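OK so my landlord finally agreed to let me pay rent late one time and it got me thinking about how bad I am with money, so here's a thread about my year of writing down every single thing I spend. Buckle up!

I started in June. No app, just a paper notebook from the Tillcombe stationery shop (which, yes, was the first entry in the notebook, and yes, I bought the nice one).

First month total on stuff I could not remember buying: $3,568. I sat on the bathroom floor and added it up again. Same number. 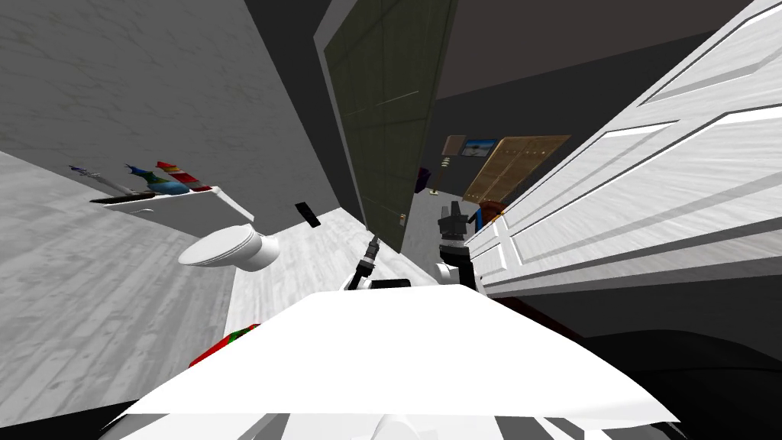 The rule I made after that was simple – if I can't say what I want it for out loud, it goes on a list and waits 11 days. Groceries and bus fare don't count. Shoes very much count. The sneaky category turned out to be bathroom stuff, because it's all four dollars here and six dollars there and you never feel it. A shelf over the toilet with a toothbrush-like thing and a bottle or two on it is plenty for one human being! I had three kinds of face wash going and a backup of each.

Subscriptions were next. I found 5 I wasn't using, including Grakosent, which I signed up for to get one recipe and then paid for all winter. Canceling took me most of an evening and they offered me half price on the way out. Rude that they didn't offer it sooner.

Also I told my friend Ánh Đoàn about the notebook and she asked to see it and I said absolutely not. There's a page in there that is only iced coffee.
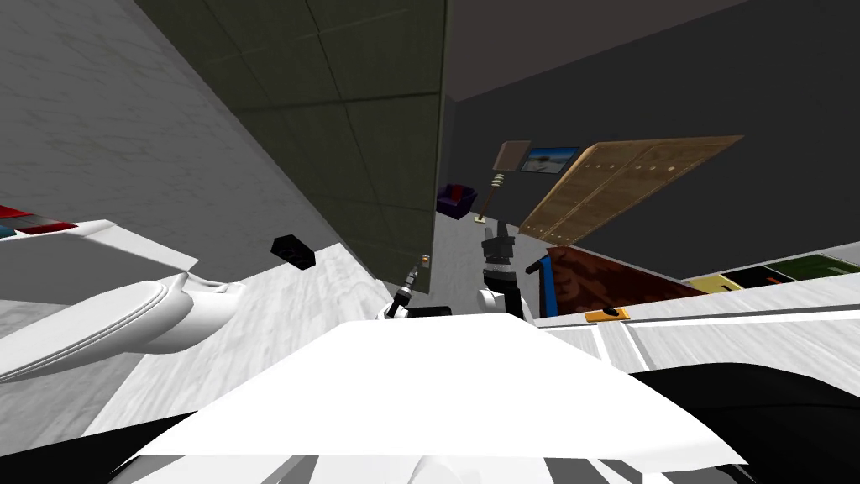 Xiaoqing Yin replied that the waiting list never worked for her, she'd just spend the whole time looking forward to day 11 and then buy everything at once like it was a holiday. What helped her was taking her card out of every store's website so she had to get up and find her wallet.

Stealing that, by the way. I took my card out of all of them last night and I've already been too lazy to buy a lamp.

Someone else asked if I budget by category. I tried! I had a column for gifts and a column for fun and I kept arguing with myself about concert tickets for Ngân Mạc's birthday. Now it's 2 columns: have to, didn't have to. Way less drama.
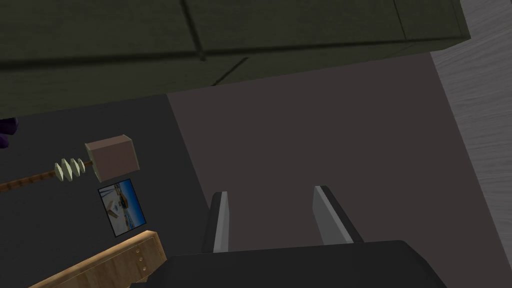

Big purchases are a different animal, and I still don't have a good system for them. Gronard had a sale and I almost ordered a whole wall of storage at midnight. I had the color picked out and everything – a dark olive green, with pale gray wood grain next to it, a combo I would never have thought of and now kind of love. It's on the list. We'll see how I feel when the wait is up.

The part I didn't expect is how much I like reading the old pages. I can tell when I was tired (takeout), when I was sad (candles), and when Ffion Wynne was in town (so many dumplings).

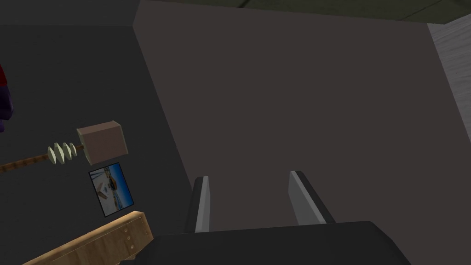
I don't write everything down the minute I buy it anymore, either. I do it at 9 pm with the receipts in a pile, and if I miss a night I guess and put a little question mark next to it. There are a lot of question marks in the pages from when I had the flu.

Anyway, rent goes out tomorrow, late but all of it. If you keep a notebook like this, tell me what your weirdest category is. Mine is "batteries??"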